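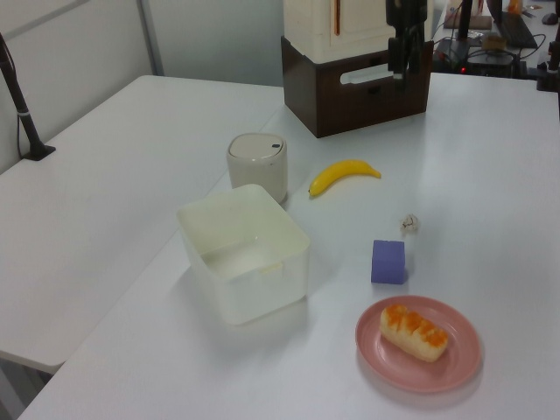

McKinnon argues that fruit bought singly is eaten sooner than fruit bought in bunches, and our diaries partly bear this out.

Kiri McKinnon, October

3.2 Storage and waste

The Nurkstead diaries cover 32 households over six weeks. Thirteen kept bananas on a table or counter (Figure 2, a banana beside a lidded canister). The others used a cupboard or the refrigerator. Fruit left in the open was thrown out less often, but those homes also shopped more often.

Comments

Van Acker: Did the diaries count peels as waste?

Larex: Table 4 gives 20 households for cupboards. Should be 19 with the refrigerator.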